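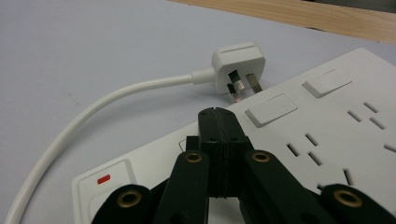 About Witcombe

Witcombe writes software for robot manipulation. We work on the part between the camera and the motors: finding the object, deciding how to approach it, planning the motion and noticing when the plan has gone wrong. We do not build arms. Our customers already have those, usually from more than one maker, and they want the same code to run on all of them.

The company started in June with one contract, a tool for replaying failed grasps. The customer wanted to see what the planner had believed at the moment the fingers closed. That tool became Jirier, and it is still the first thing we install on a new site.

What we make

Jirier is our recording and replay package. It lines up wrist camera video, finger width and tool position on one clock, so that an engineer can stop at any point and read every value. It runs at 60 frames per second on an ordinary office computer. Logs are stored in a documented format, and customers can read them without our software.

Yeh is the planner. It takes a target pose and a set of limits and returns a path, or a plain error saying which limit could not be met. Earlier versions returned the closest path they could find, and we took that out.

Erovberg is our perception library. Most of the current work is on white plastic against pale surfaces, where edges are weak and a shadow can be stronger than the outline of the part. Plugs, power strips and cables are good test objects for this. A plug has to be found, and then its pins have to be found, and the cable pulls on it the whole time.
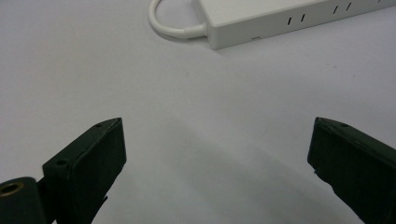
The library also reports how sure it is of each edge, and Yeh uses that number when it chooses an approach. If the edge nearest the fingers is doubtful, the planner slows down and asks for another view before it commits. Customers can set the threshold themselves. The default is 90 percent.

How we work

We keep the team at 8 people and take on a few customers at a time. Every release has to pass 102 recorded test cases before it goes out. A case gets added whenever a customer sends us a failure we had not seen before, and cases are never removed, even when the hardware they came from has been retired.

A project normally begins with logs. We ask for raw ones, including the dull stretches where the gripper is open and waiting over a bare surface. Those are useful for checking false detections. A perception system that reports a part in a patch of shadow will cause trouble later, and it is cheaper to find that in replay than on a line.

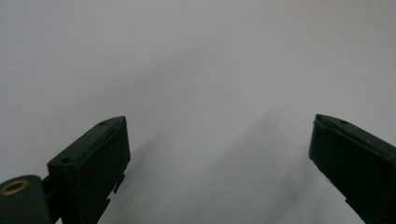
Our customers at Erovberg's first test site put it differently in their review: "We sent a week of logs and expected a list of grasp errors. Most of what came back was about the times we weren't grasping anything. We fixed those first and the rest got easier to read."

Support and contact

Support is handled by the people who write the code. Send the Jirier log with your message, along with the version number from the start-up screen. Training is held at our office or on your site, in groups small enough for everyone to use the tools.

Page last updated 24 February 2019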